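Keys again, and a change to the pedal mapping

Category: Bench Diary / Teleoperation
4 min read
2025-06-01 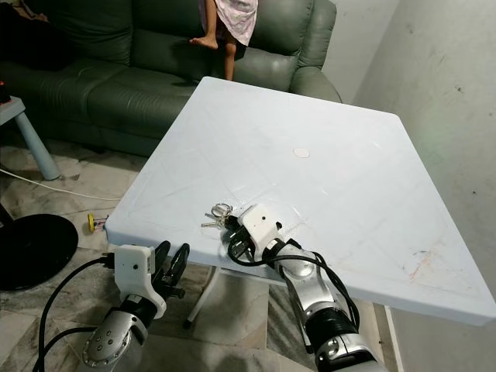
Teaching the grasp before the approach is the wrong order, according to a remark left under the April entry, because the policy then sees good closures from starting poses it will never reach without help. The remark was unsigned and it was correct. I spent the morning rebuilding the episode template so that every demonstration starts with both arms at rest height and includes the whole descent.

Task definition, as it now stands: keys on a white plastic table, right arm picks them up, lifts clear, holds for two seconds, sets them down. Left arm stays out of the way with its gripper open. I kept the left arm in the recording even though it does nothing, as its joint values are part of the action vector and I don't want to maintain two formats.

Keys are a poor object to start on. They lie flat, they change shape when touched, and a finger that comes in a few millimeters high slides over the top. The ring is easier to catch than the blades, but then the blades swing during the lift and the operator tends to correct for the swing, which puts useless wrist motion into the data. Rule adopted today: after closure, no wrist input until the lift is done. If the bunch swings, let it swing.

Leader arms are still the Lornolberg pair. Latency from leader to follower measured 70 ms with the old settings. Most of that was the smoothing filter, which I had left on from the cloth work. With the filter off the follower shakes slightly at full extension, so I put it back at half strength. Acceptable. The fingers now close when I expect them to, and I no longer overshoot into the tabletop.

Pedal mapping: left pedal starts an episode, right pedal ends it and saves. Discard used to be both pedals together. I lost two good runs that way by resting my foot, so discard is now a long press on the left.

Target for this task is 200 episodes. I recorded 19 today and stopped when my descents began to look alike. Same arc, same pause above the keys, same speed. A policy trained on that will copy the pause. For the next block I will vary the start pose from a list and turn the keys by hand between episodes, blades left, blades right, blades toward the robot. Turning them at random doesn't work for me; I drift back to whatever is comfortable.

Also replayed three of today's episodes open loop. Two repeated the grasp. The third closed on nothing, with the keys a little off their recorded position. Expected, and a fair measure of how tight the task is.

Storage: the log counter stands at episode 3092 across all tasks, including the Tondau drawer set, which I still have not relabeled. The Nalska converter rejects any episode with a missing timestamp and does not say which one. Wrote a short script to check before upload.

To do: tighten the right finger screws, write out the start pose list, relabel drawers.

Recent entries
Gripper zero offset, second attempt
Drawer task: what to do with failed pulls
Filter settings for cloth
Notes on the Türkmen wrist mount
Recording pauses and how to trim them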